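Got a quote today from Velcombe for a heat pump water heater. $3,000 fitted, and the bloke says it'll "pay for itself in no time". How long is no time? He couldn't say.
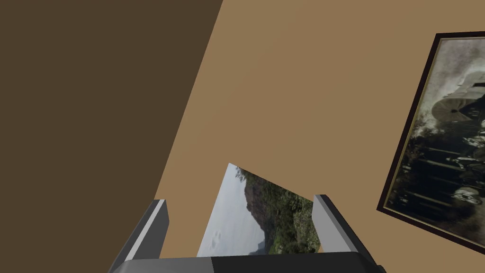

Stolard Home Energy Group

2/ The brochure claims savings of $800 a year. My whole hot water bill from last July to this one was $1,567, and that's with two teenagers. I'd love to see the household they measured.

3/ Asked what happens on a frosty morning. "The booster element kicks in." Right — so it's an ordinary electric tank on the days I most want a hot shower. Is that in the $800? Silence.
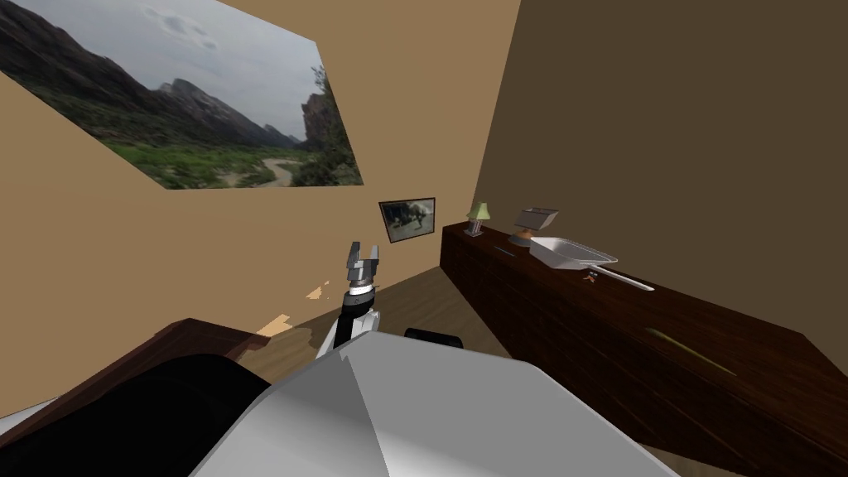 4/ WARRANTY

Hagedorn gives you longer on the tank than on the compressor. Guess which one has the moving parts. The Bistance is the same story in smaller print.

5/ Nayeli Espinoza in our group has had hers for two winters and likes it. Fair enough. She also has solar, and I don't.

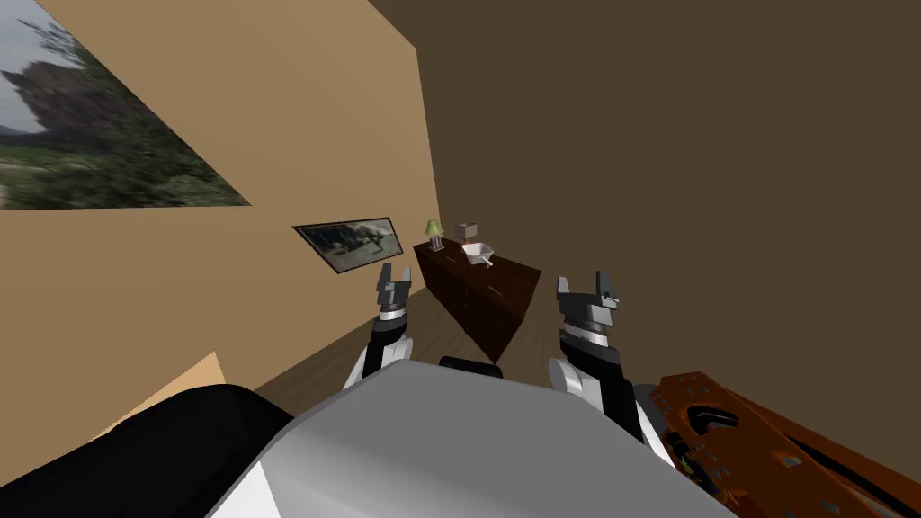
6/ Noise is the other thing the sales people skate past. The compressor would sit under our bedroom window, and "quiet as a fridge" depends a lot on the fridge. I also asked how you get in to clean the fan. A plate full of little rectangular holes, like the orange one in the picture, I could at least get a brush at. His answer was "call us".

7/ Keeping the old tank for now. If you've got real bills from before and after, post them.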